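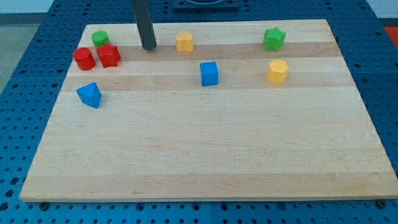
Small parts board - oiling a maple chopping board for toddler blocks?

brackenhall
Posted 18 March 2020

Hello all, long-time reader and very occasional poster. I've finally given up on trays and bought a plain maple chopping board to put the grandchildren's wooden shapes on. It's the sort made from strips glued side by side, some pale as cream and some more of a honey colour, and I must say I'm rather in love with it. The shapes are the usual coloured ones - cylinders, a star and so forth - and they look so cheerful on bare wood.

My question is a simple one, though I dare say the answers won't be. Do I oil it, or leave it alone? In the kitchen I'd oil a board without a second thought, but this one will never see an onion. It will see a two-year-old, who puts everything in her mouth and then puts it back down again, and I don't want the paint on the blocks going tacky from sitting on an oily surface. I also noticed a few small dark specks in the wood and wondered whether those need any attention.

Any wisdom gratefully received. The kettle's on and I'm in no hurry.

pegandplane
Lovely idea, and I do think you've chosen the right wood. Maple is close-grained and hard, so it stands up to being banged with a star (and it will be banged with a star!). The specks are nothing to worry about. You get little mineral marks in maple all the time, and if you run a fingernail over them and they're flush with the rest, leave them be. I'm rather fond of them myself.

As for oil, I'd say yes, but thinly, and only something food-safe. Warm the board near a radiator for an hour, wipe on a very small amount with an old cotton vest, leave it until bedtime and then buff it until your arm complains. Do both faces and the ends. If you only do the top you're asking for it to cup on you.

sootysweep
I'm going to disagree with pegandplane, with great affection as always. I wouldn't oil it at all. My three had painted blocks on an oiled board for years, and every red one left a faint pink ring wherever it was left standing overnight. I don't know whether it was the oil softening the paint or just cheap paint, but it never happened on the bare pine board we had before it.

Leave it dry, wipe it with a barely damp cloth, stand it on its edge to air and it'll see the little one through to school.

pegandplane
What oil was it, sooty? If it was the sort of thing you fry with, then I'm not surprised, as that never properly dries and just sits there going sticky. Mineral oil doesn't dry either, to be fair, but if you buff it well there's so little left on the surface that I've never had a ring. I've got one here that's had blocks on it since January and it's as clean as the day I finished it.

sootysweep
It was out of the kitchen cupboard, I confess. But I'd still go without! A board that isn't being washed up every night doesn't need feeding every five minutes. People do love to put things on wood.

marrowfatpete
Coming in sideways on this one, because I think you're both worrying about the top when you should be worrying about the underneath. A chopping board on a smooth table is a sledge. Add a toddler leaning on it and you've got blocks all over the lino and tears before tea.

I've used the Feltel pads, the self-adhesive ones, one in each corner, and they stop it scratching the table but do nothing whatever to stop it sliding. What you want is a bit of that rubbery mesh that goes under rugs. Cut it a thumb's width smaller than the board all round, so no edge pokes out for small fingers to pull at. Mine has been under our board all winter and hasn't shifted.

The other thing that works beautifully is a table with holes in it, if you happen to have one of those perforated workbench tops in the shed. You can drop pegs through and the board can't go anywhere. My brother-in-law's is like that and the grandchildren do all their building on it when it's raining.

brackenhall
Oh, this is all marvellous, thank you. Pete, I hadn't given the sliding any thought and you're quite right. I tried it on the dining table with one hand just now and it went off like a curling stone. I've got an offcut of rug mesh somewhere in the airing cupboard, I think behind the hot water bottles.

I'm still torn on the oil. Would it be daft to do the back and leave the front?

pegandplane
Not daft, but I wouldn't. It's that cupping business again. Wood takes up damp from the air and lets it go, and if one face is sealed more than the other it'll move unevenly. Both or neither is my rule. If you're nervous about the paint, go for neither, and I promise not to sulk.

tansyandthyme
I run a little toddler group in a church hall and we have a whole stack of these boards, so can I add a few things from the sharp end?

Sand it first, whichever way you go. Even a nice smooth shop board has crisp corners, and that's the bit a child falls on. Start with 92 strokes of something middling - I'm joking, I've no idea how many, just go until you can run your cheek along it without wincing - then finish with 600 grit until it feels like a pebble. Always go with the strips and never across them, or you'll see the scratches the moment the light comes in low.

Then please round off the end grain as well. It's the thin edge that people forget, and it's where splinters start if the board gets dropped. Ours get dropped constantly.

On oil, we don't. We did for the first year, and I found that the fluff off the carpet stuck to it, and raisin, and I don't like to think what else. Bare wood and a damp cloth, and twice a term I give them a light sand to bring them up fresh.

sootysweep
Thank you, tansy! I shall be having this thread framed.

pegandplane
600 is too fine if there's any chance of oiling it afterwards, mind you. You close the surface right up and it won't take the oil evenly. I stop well short of that. For a board that's staying bare, though, I've no quarrel with it, and it does feel gorgeous.

quillhaven
Can I ask a different question while everyone's here? How do you get them to keep the blocks on the board at all? We have a very similar set and ours are under the sofa within a minute. I've been looking at the Trosus tray with the raised lip but my husband thinks it's a lot to pay for an edge.

tansyandthyme
Put fewer out! It's the only thing I've found that works. A whole box tipped on to a board is an invitation to sweep it all off with one arm (they do love that). A handful, with plenty of empty wood in front, and they'll settle down and move them about. I put them all up at the far side so that the child has to reach for one and bring it back, and then they've got somewhere to put it. You get quite a lot of quiet out of that.

I wouldn't bother with a lip. The cylinders roll when they're on their sides, and that's half the pleasure of a cylinder.

marrowfatpete
Agree with tansy. Also a lipped tray is a pig to wipe out, all the crumbs go in the corner.

quillhaven
That's very kind, thank you both. I'll tell him he was right, but perhaps not until after the weekend.

fennimore_old
I see I'm the only one here who thinks a chopping board should be used for chopping. Good maple, too! A piece of painted ply would do the child just as well.

brackenhall
Fennimore, I did wonder when you'd be along. I take the point, but she won't be two for ever, and when she's done with it I shall chop on it. That's rather an argument for leaving it bare for the time being, now I come to write it down.

fennimore_old
Well, in that case I withdraw my objection. Oil it properly when it goes to the kitchen, several thin coats, and keep it away from the sink.

sootysweep
Do let us know how you get on, bracken, and what the little one makes of it.

brackenhall
I will. Decision made, for now at any rate - sanded along the strips, corners and ends rounded, no oil, rug mesh underneath. I found the mesh, by the way. It wasn't behind the hot water bottles, it was in with the Christmas tablecloths, and there's enough left over to do the bread board as well, so if anybody can tell me whether it goes through the washing machine I'd be glad to know.

marrowfatpete
Cool wash, no spin, hang it over the bath. Don't whatever you do put it in the tumble dryer.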